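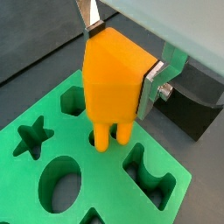 Print this page
E-mail this page

A morning at the Vornari vinegar house

I cook with vinegar every day, and for many years I did not think much about it. It stood next to the stove, I poured some on the salad, I put a spoon of it in the lentils, and when the bottle was finished I bought the same bottle again. Last fall a friend gave me a small bottle of aged wine vinegar from Vornari, and after two weeks it was empty. So when I read that they open the house to visitors in April, I wrote to them and asked for a place.

Vornari is in Sastora, a small town between low hills, with vineyards on the south side and a river which in April has a lot of water. From the train station it is a walk of 30 minutes if you take the road, and less if you take the path behind the school, but the path was muddy and I had the wrong shoes. There is also a bus. I did not find where it stops.

The visit began at 9 in the morning. We were a small group, mostly couples, and one family with two children who had been promised ice cream afterward. First we stood in the yard and got hairnets and paper covers for the shoes. The guide was a young woman from the cellar team. She spoke slowly and clearly and she let us ask questions at any moment, also the stupid ones, and I had several.

The wine comes first

I had always believed that vinegar is made from wine that went bad. The guide must hear this every week. She was patient. At Vornari they buy sound wine, dry and light, from growers who work in the same valley, and they taste it before they accept it. If a wine has a smell of cork or wet paper, this smell will be in the vinegar too, and stronger. She gave us a glass of the white wine they use for the simple vinegar. It was a pleasant wine, a bit thin, and I would drink it with fish.

In the first room the wine is made weaker with water and mixed with a part of the old vinegar, which brings the bacteria. The smell there is strong. It goes directly to the eyes, and the smaller child left with his father and came back only for the tasting. On the wall there is a board where the workers write the acidity of each tank with chalk. I asked why they don't keep this in the computer, and she said they do, but the board is faster to read when you have wet hands.

They make two kinds. The simple vinegar is made in steel tanks with air blown through it, and this takes days. The other kind is made in barrels, on their side, filled only to two thirds so that the surface is wide, and this takes months. On the surface grows the skin which we call the mother. She lifted a lid and let us look with a lamp. It was pale and smooth, and a little shiny. One man said it looked like the top of a custard, and after this I could not see it in another way.

The barrels

The barrel room was my favorite part. It is under the roof and not under the ground, which surprised me. For wine you want a cool cellar with the same temperature all year, but for vinegar they want the heat of the summer and the cold of the winter. In July, she said, nobody likes to work up there after lunch.

There are 200 barrels in this room, and they are not all from the same wood. Most are oak. There are some of chestnut, which gives more color, and a few of cherry, which gives a sweeter smell. The oldest vinegar they sell has spent 29 years there, moved from one barrel to a smaller one as it gets less. It is sold in a bottle so small that I first thought it was a sample. I did not buy it. I was allowed to smell it, and it smelled of raisins and walnuts, and a little of furniture in an old house – I mean this in a good way.

We had to walk in one line between the rows because the floor is narrow, and from the back you could not hear everything. If you go, stay near the guide in this room. I missed the explanation about how they repair a barrel that leaks, and I would have liked to hear it.

The tasting

After the barrels we went down to a bright room with a long table. For each person there was a sheet of paper, a glass of water, bread without salt, and small spoons. I was afraid that tasting vinegar for half an hour would be unpleasant for the stomach. It was not so bad, but do eat breakfast before.

We started with the simple white one. It was clean and sharp, good for pickles and for a potato salad. Then came a red one, one year in oak, rounder and with some taste of plum. The third was from a sweet wine, and this was the one everybody wanted to try again. They put three drops on a piece of hard sheep's cheese, and then on a strawberry. The cheese was better. The strawberries in April don't have much taste yet, and the vinegar was too strong for them.

There was also a vinegar with figs, and one with honey and thyme that they make together with a beekeeper from Drunness, the next village up the river. I found the fig too sweet. The honey one I liked very much with roasted carrots, which they served warm in paper cups, with some seeds on the top. I have tried to repeat these carrots at home. I roast them in a hot oven with olive oil and salt until the ends are dark, and I put the vinegar on when they come out and are still very hot. If you put it in before, the sour part goes away and only the sugar stays.

The guide gave us one more piece of advice, which I use now almost every day. When a soup tastes flat and you want to add more salt, add first a half spoon of vinegar, wait a minute, and taste again. With bean soup it works very well. With tomato soup I see less difference, maybe because the tomato is already sour.

Lunch and the shop

The visit ended a little before noon. The shop is next to the gate, and the prices are the same as in the town, so you can also buy later and not carry the bottles. I took two of the red and one with honey. They wrap them well. Only the fig vinegar was offered with a lower price on that day, and I understood that I was not the only one who found it sweet.

For lunch I went to Ghanem, a small restaurant on the square in Sastora, which the guide had recommended. They use the vinegars in the kitchen, but they don't make a big story about it. I had sardines, fried first and then left overnight in white vinegar with onions, bay leaf and pine nuts. They were soft and sour and a bit sweet from the onions, served cold with warm bread. After that I had a plate of chickpeas with spinach. The portion was large and I could not finish. The coffee was weak. You should reserve a table, because by one o'clock there was a line of people at the door.

Some practical notes

You need to book the visit by e-mail, and they answered me after nine days, so write early. The tour is free but the tasting is paid, in cash only. There are stairs to the barrel room and no elevator. The guide told us that people who don't want to climb can wait in the tasting room and look at a film about the harvest. Perfume is not welcome, they write this in the e-mail, and I think they are right.

What I missed was something to take home on paper. The sheet from the tasting has only the names of the vinegars and a line for your notes, and my notes were hard to read afterward. A few simple recipes on the back side would be useful, especially for the sardines. I asked at Ghanem how long the onions must cook and they said "until they are ready," so I am still trying. My last attempt was with 30 minutes on a low flame, and the onions were almost right but the fish had become too dry – I will use bigger sardines the next time, and more oil.

Last updated: April

Contact | Copyright, all rights reserved | Back to top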